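Notes on the Reordering of the Block Shelf

Readers of this site will recall that the back room at Skollow was given over, in the spring, to the sorting of the large play blocks. The work was completed on a Friday in June, and I set out below the procedure adopted, together with certain remarks on cleaning and storage that may be of use to households with a similar collection.

The blocks came to the house in two lots. The first was purchased from Jatoi, a secondhand dealer in children's furnishings, and the second was passed on by the Wunthorpe playgroup when it moved to smaller premises. The receipt for the first lot is still in the drawer and shows a total of 616 pieces, a figure which includes a great many small cubes that have since been given away. The large pieces were the reason for the purchase and have remained in regular use.

Until this year the two lots were kept together in deep bins. This arrangement cannot be recommended. A thick block placed on top of smaller ones tends to settle at an angle, and a child wishing to reach the bottom of the bin will empty it onto the floor. It was therefore decided that the large blocks should be stored flat, on open shelves, and sorted by shape first and by color second.

Sorting was carried out on the table, one block at a time. Each piece was wiped with a cloth dampened in plain water, dried, and turned over for inspection of the edges. Pieces with a split or a sharp edge were set aside. Pieces that were merely marked were kept. The question of what constitutes an acceptable mark occupied more of the first afternoon than had been planned, and the standard finally settled upon was a generous one: a scuff which cannot be felt with the thumb is to be disregarded. 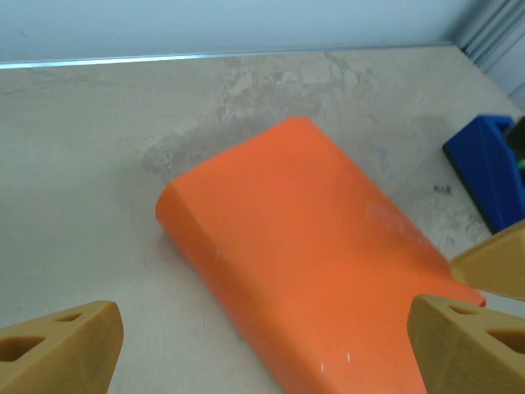 Menow wrote in response to the earlier notice on this subject that scuffs on the bright colors should be left alone altogether, and that a household which begins by rubbing at one white mark will finish with a dull patch the size of a saucer. The same correspondent advised against any scouring cream and recommended a soft eraser, used dry, for those who could not let the matter rest.

I have since tried the eraser on 4 blocks. Two were improved. On the third the mark became fainter but wider, and on the fourth there was no change that I could detect in daylight. The cream was not tried. I am content to record that the advice was sound, and the remaining scuffed pieces have been put away as they were.

With regard to the shelves themselves, the unit now has 5 levels, of which the lowest 3 are assigned to blocks. Long slabs occupy the bottom level and are laid side by side with their short ends facing out. Square pieces are placed on the second. Arches and wedges, which do not stack with any dignity, share the third with a shallow tray for odd shapes. Orange and blue are kept at opposite ends of each level, an arrangement requested by the younger members of the household and adhered to by them for most of one week.

A word should be added concerning labels. Paper labels were fixed to the front edge of each shelf in April and had been peeled off by May. They have not been replaced. An outline of each shape, drawn in pencil directly on the shelf, has proved more durable - the blocks cover it when they are put away, and the gap is plain when they are not.

The pieces set aside for damage are in a box beneath the stairs pending a decision. Two of them may be sanded. The small cubes are all gone, and inquiries about them, of which several have been received, must regrettably be declined. The bins are available to anyone able to collect them from Skollow before the end of the month. One lid is missing.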